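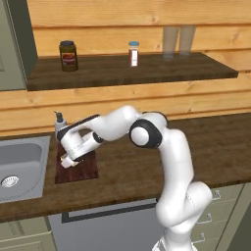
*Dark wood countertop with a reddish-brown cutting board (rendering).*

## Oiling and maintaining wood countertops

The July issue covered stone and tile. Several readers in the Tillman buildings wrote in to ask for the same treatment of wood, so this item deals with solid wood counters and the boards used on them. It does not apply to laminate or to wood sealed under a hard film such as polyurethane. Those surfaces do not absorb oil, and anything wiped onto them will stay sticky.

**Find out what finish you have.** Put a teaspoon of water on a clean part of the counter and leave it for ten minutes. If the water sits in a bead and wipes off without a mark, the finish is sound and no work is needed. If the wood under it has darkened, the oil has worn away and should be replaced. Repeat the test next to the sink and next to the stove. These two areas wear first and may need oil when the rest of the counter does not.

**Which oil.** Food-grade mineral oil is the usual choice for surfaces that touch food. It never hardens, so it has to be renewed, but it is easy to apply and does not go rancid. Pure tung oil and polymerized linseed oil do harden. They give better resistance to water and take much longer to cure. Tung oil is pressed from a nut, and households with a nut allergy may prefer to avoid it. Olive, corn and other cooking oils should not be used, as they turn rancid in the wood.

Do not apply a hardening oil over mineral oil. The mineral oil stays in the pores and the second coat will not cure properly. If the history of the counter is unknown, stay with mineral oil or sand back and start over.

**Procedure for mineral oil**

1. Clear the counter. Wash it with dish soap and warm water, wipe it down, and let it dry overnight.
2. Sand any raised or rough grain by hand with 220 grit, working with the grain. Finish with 300 grit if you want a smoother surface. Remove the dust with a barely damp cloth and let the wood dry again.
3. Apply the oil with a lint-free cloth. The surface should look wet all over, without puddles.
4. Wait 4 hours. Wipe off whatever has not soaked in.
5. Repeat until the wood stops taking up oil. A neglected counter usually needs 4 coats. One in regular care needs one.
6. Buff with a dry cloth before putting anything back.

Cut edges and the end grain around a sink opening take up far more oil than the face. Coat them first and check them between coats. The underside should be treated too if it can be reached. A counter that is sealed on one side only will gain and lose moisture unevenly, and this is a common cause of cupping.

**Rags.** Mineral oil rags can go in the trash. Rags used with tung or linseed oil can heat up and catch fire on their own when left in a pile. Spread them flat outdoors until they are stiff, or soak them in water and seal them in a metal can.

**Cutting boards.** The same oil and the same method apply. Oil both faces and all edges, and stand the board on edge to dry after washing so that air reaches both sides. A board left flat on a damp counter can warp, and it can leave a dark outline in the wood below. Boards do not go in the dishwasher.

**Stains.** Black marks near the sink are usually a reaction between iron and the tannins in the wood, and are common in oak under steel cans or cast iron. Oxalic acid removes most of them. Wear gloves and eye protection, follow the directions on the package, rinse thoroughly, and re-oil once the wood is dry.

**Correction.** The grout table in the last issue listed the wrong joint width for the Hiseck kitchens. The correct figure is 6 millimeters. Thanks to Algirdas Kairys for the note.

Questions on wood surfaces can be sent to Bernadette Thibodeaux at the Stumham office. The next item will cover sink caulking.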